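Plomen Residents' Forum
Board: Laundry and Shared Facilities
Thread: Use of mesh bags for hosiery and other delicate items

Posted by c_nunez (Moderator)

Residents of the Vakdale building are asked to comment on the proposed wording of section 6 of the laundry guidelines. The current draft reads: "Stockings, face masks and other light items are to be placed in a closed mesh bag before machine washing." The comment period runs to the end of September. Replies should address the wording and should remain courteous.

The bag under consideration is the small kind with a pink edge.
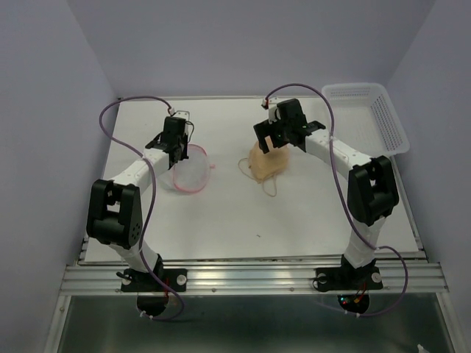

Clear bag or mesh pouch on the table, left side.

Catalina Núñez

Posted by yt_fung

I support the section as drafted. In my time on the third floor I have twice removed another household's stocking from the door seal of the front loader, and on the second occasion the machine was out of service until the following afternoon. A bag would have prevented both incidents.

My one request is that the word "closed" be defined. A zipper left partway along its track will work itself open during the spin. I would suggest "zipped fully, with the pull tab tucked in where the bag allows it."

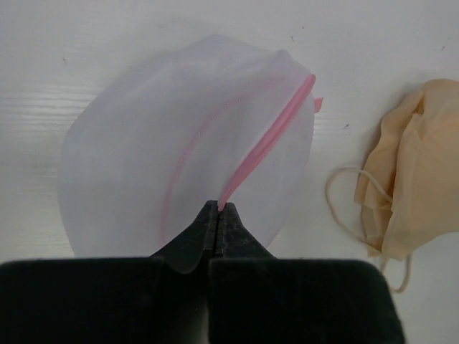 Mesh bag with pink zipper, and a beige fabric mask.

The mask is a separate matter. Ear loops wind themselves around anything in the same load, and I would ask that masks be given a bag of their own.

Yao-tsung Fung

Posted by deluca_u

I must respectfully disagree with the previous poster on two points.

First, a separate bag for masks is excessive for a household that washes one or two a week. Second, the draft assumes that hosiery belongs in the machine at all. Sheer nylon should be washed by hand in cool water, rolled in a towel and laid flat. The guidelines issued at Grutitz, where I lived previously, said so plainly and I recall no complaints.

I would also draw attention to the matter of snags. Sheer fabric should be opened out and looked over on a smooth surface before it goes into any wash.

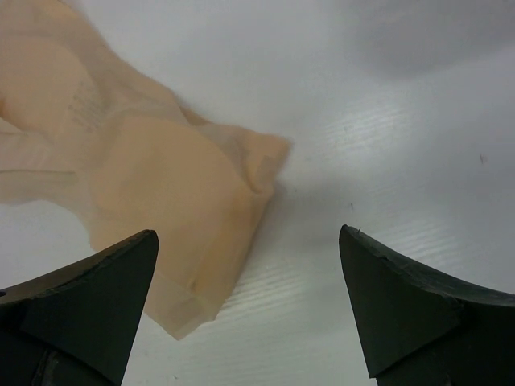 Sheer fabric on a white tabletop. Note how the colour deepens where it is doubled over.

A pull is far easier to find in a single layer than in a bunched one. Rings and watches should be removed beforehand.

Ubaldo De Luca

Posted by yt_fung

With respect to Mr. De Luca, washing by hand is a personal preference and cannot reasonably be required of shift workers. The sinks in the laundry room are also closed after 9 p.m. I have no objection to his point about snags and would be content to see it included as a recommendation.

Yao-tsung Fung

Posted by c_nunez (Moderator)

Both positions are noted. A possible compromise would be to retain the bag requirement for machine loads and to add a line stating that hand washing is preferred for sheer items. The question of how such items should be handled before bagging remains open. Gathering the stocking at one point and lifting it is quick, but a fold or the band may be left hanging over the zipper. 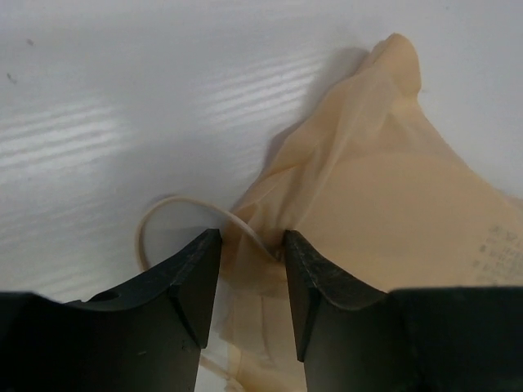 Jomar Aquino: I would favour folding in thirds and placing the stocking in the bag toe first. The band then sits nearest the opening and can be checked before the zipper is drawn. I have followed this method at the Sandhu Street laundry for two years and have yet to catch one in the teeth.

Posted by deluca_u

Folding in thirds leaves a crease at the knee. Rolling is the better practice.

Posted by j_aquino

Any crease of that kind falls out in wear. I do not consider it a matter for the guidelines.

Posted by c_nunez (Moderator)

The choice between folding and rolling will be left to the individual resident. Further comments on the definition of "closed" are still welcome.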